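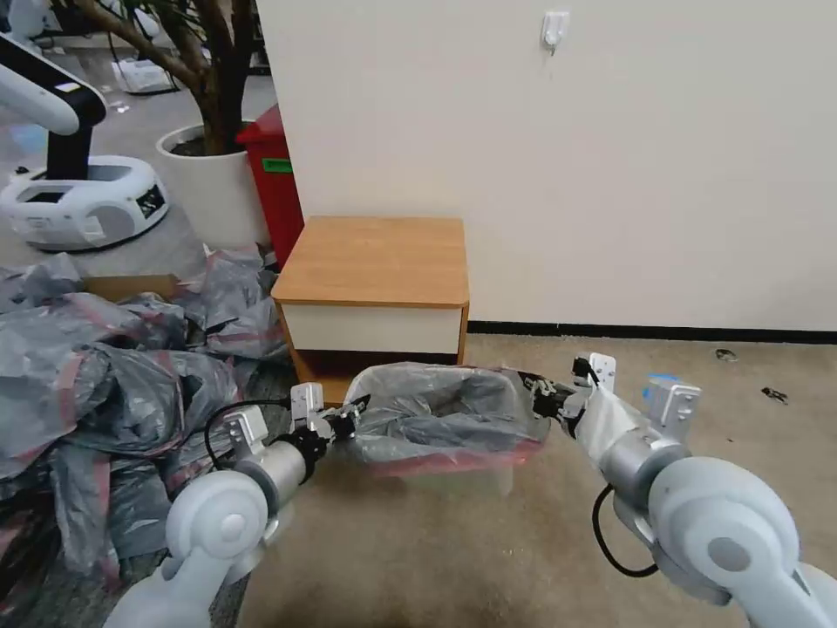
Wie oft müssen die Greiferfinger an der Zweiarm-Zelle nachgestellt werden?

Alle 416 Betriebsstunden, dazu nach jedem Wechsel der Fingerplatten und nach jeder Kollision, die einen Schutzhalt ausgelöst hat.

Die Frage kam nach der Umstellung der Zelle Jistov auf Müllbeutel mehrfach aus der Spätschicht. Dünne Folie verzeiht weniger als Karton. Stehen die Finger nicht parallel, rutscht der Beutelrand beim Spannen über die Behälterkante aus dem Griff, meist zuerst auf einer Seite. Im Protokoll erscheint das als Fehler 19 (Griff verloren), die Ursache ist in der Regel mechanisch.

Ablauf der Einstellung:

Zelle in den Wartungsmodus setzen, beide Arme in Parkposition fahren. Finger mit fusselfreiem Tuch reinigen, kein Lösemittel auf den Belägen. Greifer schließen und den Spalt an der Fingerspitze mit der Fühlerlehre prüfen. Bei Abweichung die Klemmschrauben lösen, Finger am Anschlag ausrichten, über Kreuz anziehen. Danach Nullpunkt neu einlernen und die Greifkraft für Folie auf 8 N setzen. Der Wert 20 N aus dem Kartonprogramm wird beim Rezeptwechsel nicht automatisch überschrieben.

Zum Schluss die Kabelschlaufen an beiden Handgelenken kontrollieren. Das Gelenk muss sich über den vollen Bereich drehen lassen, ohne dass die Leitung spannt oder an der Halterung scheuert. Woo-jin Kang hat die Prüfung in die Wartungskarte Prundon aufgenommen, Seite 2 unten. Ältere Ausdrucke bitte entsorgen.

Ersatzbeläge liegen im Schrank Dullent, oberes Fach. Entnahmen trägt jede Schicht selbst ein. Rückfragen zur Greifkraft an Brenda Ulloa, donnerstags ab Mittag direkt an der Zelle.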